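2023年6月8日 缩水与色牢度，第二轮

接着上周没做完的那批薄棉布。洗衣机换过排水管，转速正常，今天把剩下的水洗样全部跑完。洗涤剂用Brivura无磷粉，没加柔顺剂，水温40度，脱水400转。
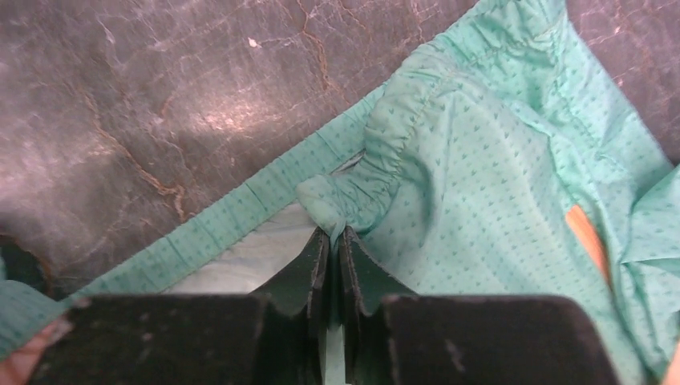

记录：Callum Cairns，面料测试员

布样来自Stetisska，批号3272。到货单写的是预缩布，我按未预缩处理，先量原长再下水。量的时候经向基准线取300毫米，每块样两条线，用不褪色笔点端点。上次用水消笔，洗完什么都找不到，白做一遍。

结果：第一次洗后经向缩到291，纬向几乎没变。第二次洗后经向289。比Akpalu那批好，但离“预缩”还差得远，给Stetisska的邮件里附了数据，等回复。

薄荷绿那一色摩擦牢度还可以，干擦4级，湿擦3至4级，白布上有一点点绿。深色没测，样布不够。
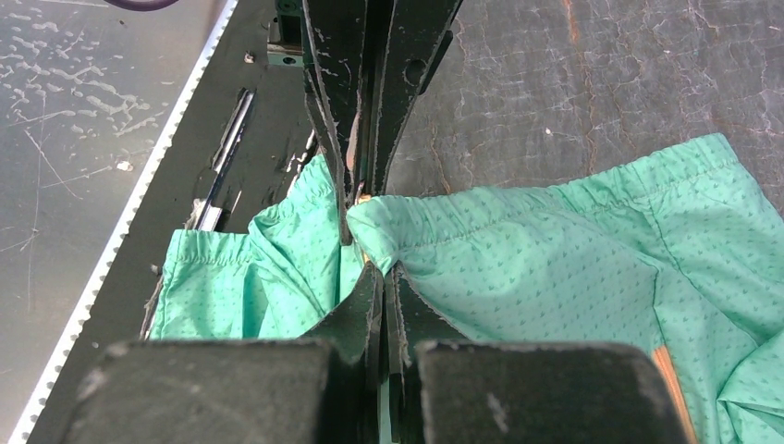
薄荷绿印花布，捏起一处

晾干方式要统一。平铺晾和挂晾的差别比我预想的大，挂晾那几块经向被自重拉长了两毫米左右，数据作废，表里已划掉。以后一律平铺，过夜，第二天上午再量。恒湿箱这周被Wullanness的毛料占着，只能在室温下调湿，湿度记在表的最后一列。 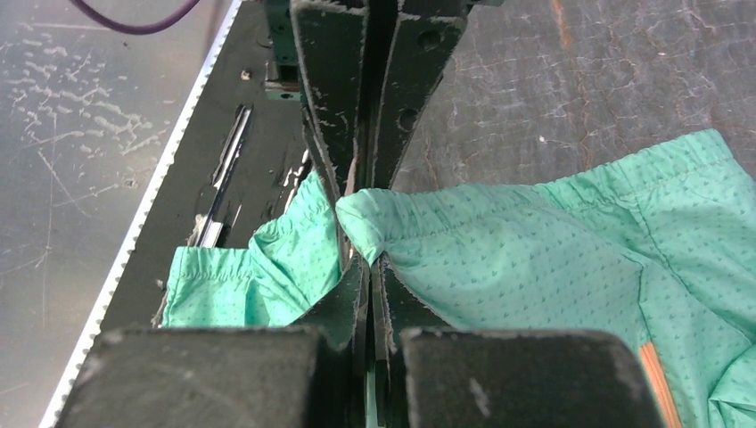
缝边的样也洗了三块。包缝线迹没有散，但线比布缩得多，边上起了小波浪，熨过以后还能看出来。下次换细一号的涤纶线，张力调低半格再试。

待办：补深色样布；湿擦重做一次，换新的摩擦白布；八月那批到之前把钢尺送检。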